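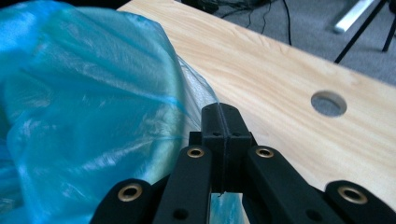 *Gripper jaws closed, blue film beside the gripper.*

## Recording film-handling demos by hand

- Clear film confuses depth estimates. Use tinted stock where the task allows.
- Start every take with the jaws closed, then open to full width and hold for 2 seconds. The trimming script looks for that hold.
- Pick up at a fold. A single layer slips off the fingertips.
- Check the fingers for stray threads between takes.
- Re-crumple the sheet after each take, or the set fills up with one shape.
- Stop at 62 takes per sheet and change it.

Failed grasps stay in, tagged `miss`. Send tag corrections to So-ying Yeh.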